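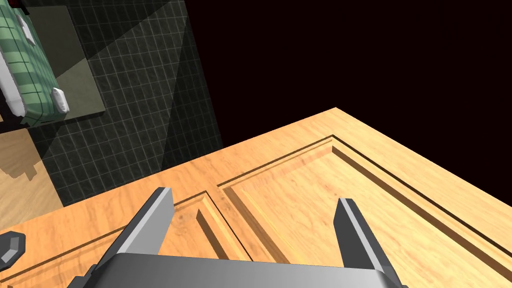
Sipho Steyn reckons I should have sold the piano before the move to Davgate, and he told me so again when the invoice came: $1,097, for a trip of 70 kilometres. The quote had been $600. The rest was stairs, a second person and a fee for waiting while I looked for the key to the side gate.

I kept it anyway. It was my aunt's, it is flat by nearly a semitone, and the tuner won't bring it up to pitch in one go in case a string breaks. He wants 3 visits, the first in June once it has settled in the new room.

In the meantime I play it as it is. Anything with a recording is out, so I've gone back to the old exam books. The left hand is worse than I remembered. I do twenty minutes after tea, with the practice pedal down – the wall on that side is shared and I haven't met the neighbours yet.

The colour of the keys has gone uneven, more yellow at the top end where the sun used to get in. I asked about having them whitened and the tuner said to leave them.

Next job is a proper stool. I'm still using a kitchen chair with a cushion on it, and it's too low.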